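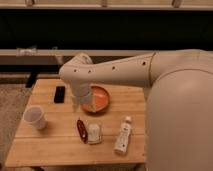
**Table clearing by robot arm at Drusel** is the use of single-arm robots for tidying tables in the guest lounge of Drusel, a conference house run by the Tevinier hospitality group. The work had always been done by hand, and much of this article concerns the staff who did it, and who for the most part still work there.

## Background

The lounge opened with 8 attendants, who cleared cups and plates between sessions and gathered up whatever guests had left behind, from phones to hand lotion. On a busy day in June, when the summer meetings came thick and fast, the staff log showed 2,000 items picked up by hand. Leonidas Karagiannis, the floor manager at the time, had carried trays there himself for many years, and he asked for help with the lifting and reaching long before the owners were ready to pay for it.

## Introduction of the arms

Two arms were put in by the fitting company Antoniadis, running a scheduling program called Dreltov. The first full shift with both of them was on February 5, 2022. Small scraps left in shallow dishes proved a good deal harder than cups, and attendants spent many patient hours that winter showing the arms how to go about it.

## Effects on staff

No attendant was let go, though two evening posts were left unfilled when their holders retired, a matter that still comes up at staff meetings. Those who stayed were given a paid course of 106 hours and now share the title of floor lead. They decide what counts as rubbish and what belongs in the lost property cupboard, and they can halt an arm at any time.

Loïc Arnaud, one of the longest-serving attendants, has written fondly in the house newsletter of having more time to talk with guests, and rather less fondly of the alerts, which he finds tiring by late afternoon. Sore wrists are reported less often than before. Complaints about standing still for long stretches have gone up, and stools were added along the wall at the staff's request.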